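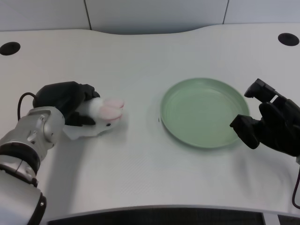 How far ahead should a department submit a request for a two-arm workstation?
At least 10 weeks before the first planned session. Requests received later are held for the next purchasing round, which opens in July.

How to prepare the request

Step 1. Describe the work. List the objects to be handled, with the size and weight of each, and state whether both hands are needed at once. Soft items and rigid items should be listed separately.

Step 2. Choose the hands before the arms. A multi-fingered hand and a simple two-jaw gripper differ widely in price, in spare parts and in the cables they require. Ask the supplier for the combined weight of hand and cable, and check it against the arm's rated load.

Step 3. Measure the table. Record its depth, its height and the position of any cable openings. Departments using the Prarkberg bench should attach the drawing held by Wekesa Were.

Step 4. Enter the running costs. These are often left out — the form has a separate page for them. Include replacement fingers, cables, the service contract and staff training. Training is charged at 22 hours per operator. Test objects such as toys and tableware may be bought from the department's supplies budget, up to a limit of $300.

Step 5. Obtain 2 written quotes. Both must cover delivery, installation and the same warranty period.

Step 6. Send the completed form to Kerubo Odera in Equipment Planning. Questions about leasing go to Iresha Weerakoon at the Zedthorpe office.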